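Zarden Vutlow all-season duvet, double

Reviewed by Yabsira Birhane
12 Oct 2021

Price paid: £67
Sleeps: 2
Weight: 15 tog when both layers are joined

The Vutlow is two duvets that popper together. There is a thin one for summer, a thicker one for spring and autumn, and you join them when it gets cold. I bought the double after our old feather one started leaking through the seams and I got tired of sweeping up.

It came in a zipped bag with a cardboard handle that tore before I got it up the stairs. The bag itself is decent and I have kept it for storing whichever layer is not on the bed. Out of the bag the thick layer was flat and smelled faintly of plastic. I hung it over the banister overnight and by morning the smell had gone and it had filled out.

Filling is hollow polyester, stitched in squares. I have had cheaper duvets where the filling slid down to one end after a few washes. So far this has stayed where it should, although there is one square near a corner which feels thinner than the rest and has done from the start. I only notice it when I am changing the cover.

The poppers are the weak point. They run along the edges and there are not enough of them on the long sides, so if one of you turns over a lot the layers drift apart and you get a cold pocket between them. Lý, the other brand I looked at, uses ties at the corners and loops along the sides, and my sister says hers never moves. It costs more. One of my poppers came off in the first month. Zarden sent a repair pack free of charge when I emailed, but I had to sew it on myself.

Warmth is good. We have the thick layer on its own at the moment and I have not needed a blanket, and our bedroom faces north and is the last room in the house to heat up. My husband runs hot and finds it a bit much before midnight. I expect we will join the two in November. Last winter with the old one I slept in socks, so we will see.

Washing: the label says 40 degrees. The thin layer goes in an ordinary machine with no trouble. The thick one fits ours but only just, and it came out with a dry patch in the middle, so I now take it to the launderette on Primcombe Road and use the big drum. Drying takes ages if you do it at home. Don't put it away until you have felt right into the corners.

Size is generous for a double. It comes well down the side of the mattress, and a standard cover goes on without a fight. A heavier cotton cover seems to hold it in place better than the thin polycotton sort, which slips.

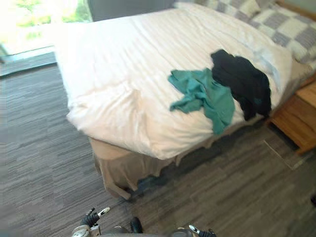
White cover with a faint woven stripe, checked pillowcases. Pillows not included.

It does crease the cover more than a feather duvet did, mostly at the corners, and it never looks as puffy as it does on the Zarden website. A good shake helps for a day.

Would I buy it again? For the money, yes, if they added more poppers. If you only want one weight all year, get the thick layer, which they sell separately, and skip the set.

Warmth 5/5
Washing 3/5
Fastenings 2/5
Overall 4/5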